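Worstead Play Mornings: how we're getting on

Hello again, and thank you for the last payment, which landed in July and went straight on the hall hire. Numbers first, as I know Mawuli Yakubu likes them at the top. We've spent 700 of the 800 pounds set aside for materials, and 82 families are now signed up.

The Hendside group has been the nice surprise! We started there with hardly anybody and now I'm having to borrow chairs from the chapel next door.
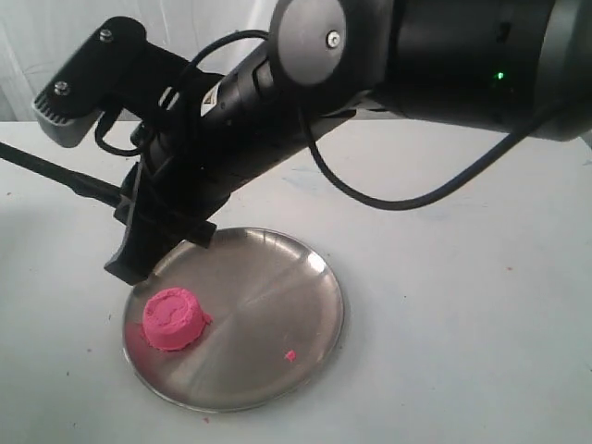 The chapel would like them back by nine, mind you, so Farzana Durrani and I are in early with the trolley. She has also taken over the register and the tea, and I'd be lost without her.

Money worries — the heating at Chaudhry House has gone up, and I'd like to move what's left of the printing budget across to cover it. Could you let me know if that's all right?
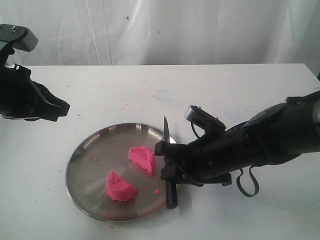
Page last changed: July, by Farzana

Next up is the parents' course, 9 places to begin with, all taken. The booking form on Flulleo kept losing people's phone numbers, so we've gone back to paper for now (much quicker, if I'm truthful).

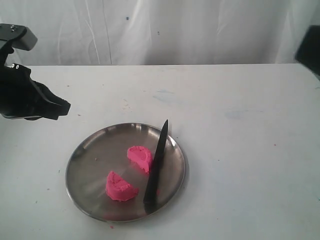 Pink dough and a knife on a steel plate.

I'll send the receipts separately once I've found the one for the hall keys.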